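Workshop notebook, Thursday, after lunch

Picking up where I left off before the phone rang. The wall boxes from Flallitz finally came, and they're the light gray ribbed kind with the round knockouts in a row along the front. I had been dreading the darker ones again (you can't see a pencil line on them at all) so this made my morning. Blandine, if you're reading this, thank you for nagging them!

I gave one of the knockouts a try first thing with the flat screwdriver and it popped clean, no cracking at the rim. The old batch used to tear on one side and leave a little tooth that I'd have to file off. I did three in a row to be sure and they all went the same way. You do want to support the wall from behind with your thumb, or a scrap of wood if you like your thumb.

Next thing was the table. I've gone back to the white one for anything with small screws. The bench is sturdier, sure, but it's so scarred and brown that every dropped screw is gone for the afternoon. On the white top I can find them. I still have to lean on it gently because it walks a bit on the gray floor when you push hard, so the drilling stays over on the bench.
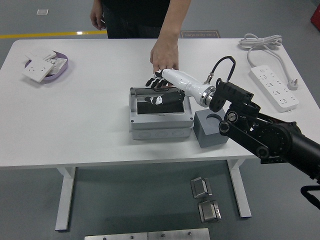
The other change is the tray. Blandine Hamel brought in the lavender oval one from her kitchen and I laughed at it, and now I won't work without it. The raised rim keeps the socket panels from skating off the side when somebody bumps the table. I keep them on the left, box in the middle, foam block to the right of the box. If you sit down after me please leave it in that order, my hands have learned it.

About that foam block: it's a leftover from the Meltach packaging, the dark gray stuff with the shallow round dip in the top. It was headed for the trash. I've been parking loose screws in the dip and it works fine, though they do get hung up in the foam if you press them in. Don't press them in.

Measurements, before I forget. The Masson sockets want 73 mm between the fixing screws, and the new boxes came out at 73 on the nose with the calipers. The outside of the panel is 83 mm across, so there's a decent lip all the way around to hide a sloppy cutout. I tried a Badenton panel as well out of curiosity and it sits a hair crooked, I think the tabs on the back are catching. Want to look at that again with better light and a bit more patience than I had at eleven o'clock.

Still to do:
Order 12 more boxes from Flallitz, same gray.
Find the second flat screwdriver (the one with the yellow tape, it was in the top drawer in June and I haven't seen it since).
Wipe down the white table, pencil marks everywhere, mine.
Ask Blandine if she wants her tray back. I'm hoping she says no.

Also, the Masson instruction sheet shows the panel going on before the wires are tucked down. I did it the other way, wires folded flat against the back of the box and then the panel, and it closed up much easier. Writing it here so I remember next time. Will do the rest of the batch that way tomorrow morning.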